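Minutes of the equipment planning meeting, 25 Apr 2021

I took the notes again, so if your favourite remark has gone missing, blame my handwriting. We met in the Humphreys unit, upstairs end, and started a bit late as the kettle was doing its thing. Six of us in the room and a couple more listening in on the speaker.

1. Last time's minutes
Agreed with one change. I'd put down that the Gendik arm was ordered. It wasn't, we'd only asked for the quote, and I've fixed that. Sorry!

2. The Gendik arm
The quote is in and it's valid until November, so there's no mad rush. Most of us still want it. The sticking point is the base plate, which they price separately (cheeky), and delivery, which they don't price at all until you've signed something. I said I'd rather have the whole figure in front of me before we say yes to any of it. Everybody seemed happy with that, or at least they stopped arguing.

We then had a long wander into where it would stand. The end by the brick wall is favourite. It means shifting the coat rack and thinking about the shelving, and somebody needs to measure the doorway before we get carried away. I've put myself down for the measuring.

3. Hand-held grippers
This took up the biggest chunk of the meeting. The question was whether to buy more of the hand-held ones now or hold the money back for the arm. I was all for buying now, and I still am! We get through far more garment work with them than I thought we would when we set the budget, and people are forever waiting for one to come free.

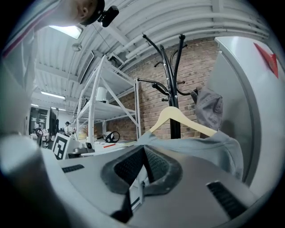 Page last changed: 25 Apr 2021

The shirt-and-hanger work is where the finger pads matter most, so we talked about those next. The textured black ones do well enough on collars, in my view. Two people would like something softer for thin fabric, and Dredine do a softer pad in packs of 15. We agreed to get one pack and try them before changing everything over. It comes to 168 pounds with postage, which made me wince a bit, but it's still in the small parts line and we've hardly touched that this year.

On the grippers themselves, we're going for two more. I'd asked for three. I lost, fair enough, but I'd like it written down that I asked for three (and as I'm the one writing, there it is).

4. Head cameras
Short one. The strap on the head-mounted camera is fine for some and a misery for others, especially anyone with hardly any hair to stop it sliding about. Brekeo sell a wider band with a bit of padding at the front. We'll order one and pass it round for a fortnight. There was also a moan about short cables, and I agree with the moan. I'm to ask whether a longer one can be had from the same place so we only pay postage once.

5. Shelving and storage
The tall white metal unit stays where it is until the arm is settled. We did talk about a second one to match. My feeling is that we'd fill it with rubbish inside a month, and I said so. Left for now.

Steering wheels: we went round in circles (no pun meant, but I'll take it). The driving rig isn't part of this budget and I don't think we should be paying for its bits out of ours. If whoever looks after that budget wants shelf space, lovely, they can chip in when we buy the next unit. I'll send a note round.

6. Printed markers
We want a fresh set of marker cards on stiffer board. The print shop wants 192 pounds for the lot, and that felt steep to all of us. I'm going to ask what half the number would cost, and whether we could print them ourselves and only pay for the board. Please don't bin the old ones in the meantime.

7. Money
With the two grippers, the pack of pads and the one head band, we're still inside what we set aside for this half of the year. The markers would be too, if we get the price down. The arm is a separate pot and I'd like to keep it that way, otherwise we'll nibble at it all summer and have nothing left when the quote runs out.

8. Anything else
The speaker in the meeting room crackles. We know. It's not on this list and I'm not putting it there until someone has tried the other lead.

Things to do
Me: full Gendik figure including plate and delivery, measure the doorway, ask Brekeo about the cable, note about the steering wheels, second price on the markers.
Workshop: order the two grippers and the Dredine pads, and write down how the pads do on thin shirts.
Everyone: wish list for the second half of the year to me before the next meeting, with prices please. "A better one" isn't a price.

Next meeting same room, date to follow once I've seen who's away.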